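24 Dec 2021

Up before the alarm. Coffee, two slices of toast, then the bus in. The streets were quiet and I had a seat to myself the whole way.

Spent most of the day in the big room. I like it in there, with the white ceiling and the beams left showing. It is bright even in December with all the lights on, and I get fewer headaches than I did in the old place on the ground floor. The heating is another matter. I kept my sweater on until 11 and took it off after that.

Rosalie Koller came by with a tin of cookies from her mother and the receipt from Nägeli for the shelf brackets. It came to 619, more than we had agreed on. I told her I would write to them after the holidays. She also wants the Allavari boxes moved away from the door before January. I moved 3 of them and left the rest. My back is still not right from last week.

Lunch was soup at my desk. Finished the Stomar order form and put it in the tray. Paid back the 50 I owed from the dinner.

We stopped early. I wiped down the tables, took out the trash and watered the plant by the sink, which has lost more leaves. Keys are in the drawer, left side.

Home by dark. Called my sister. She is bringing the potatoes tomorrow and I am doing the beans. Still have to wrap the book for Dad and find tape.
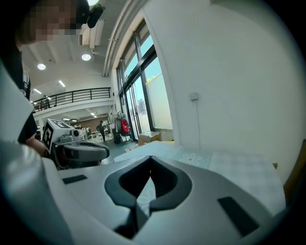
The big room, with the round lights on.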